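Why Does a Ball Pit Hold You Up?

Hello again, curious readers! If you have ever been to a play place on a rainy afternoon, you probably know the feeling. You take a running start, you jump, and whoosh, you are up to your tummy in little plastic balls. But you don't drop straight to the bottom with a thump, do you? Let's find out why.
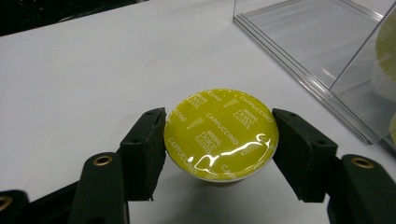
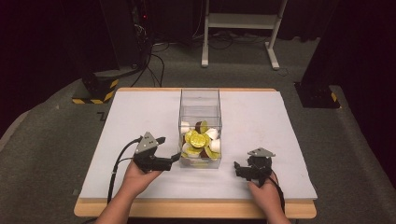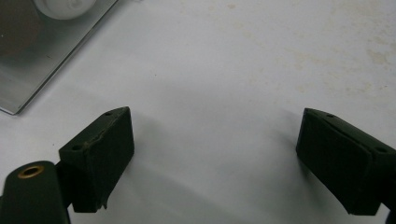 Each ball in a ball pit is hollow, like a tiny bubble with a plastic skin. When you land on one, it squashes a little bit and pushes its neighbors out of the way. Those neighbors bump into their own neighbors, and so on and so on, until lots and lots of balls are all helping to slow you down. It takes a bit of time for all that bumping and squashing to happen (not much, but enough!), and slowing down gently feels a great deal nicer than stopping all at once.

Wading is a different story. Try walking across and you will find your legs get tired very quickly, and that's because every step means shoving a whole crowd of balls aside, and then they roll right back into the gap you left behind you. Swimming with your arms helps a little. So does giggling, or at least my nephew thinks so.

The pit at the Torkstead play barn, where I spent a very happy morning in July, is 3 feet deep. Jaanus Ķēniņš looks after it, and he showed me how the balls get their bath. They are sucked up through a fat hose, tumbled in soapy water, and sent back down a chute, 300 at a time. He finds all sorts of things at the bottom while they are out. Mostly socks! Last summer he filled a bucket with 58 of them, and hardly any matched.

Now here is something to try at home. Fill a big bowl with dry pasta shapes and push your fist slowly into it. Then fill the same bowl with water and do it again. Which one pushes back harder? Does the pasta leave a hole when you take your hand out? Ask a grown-up before you borrow the pasta, and please sweep up afterward.

Next time we will be climbing to the top of the big spiral slide at Norkmont to find out why some pants are faster than others.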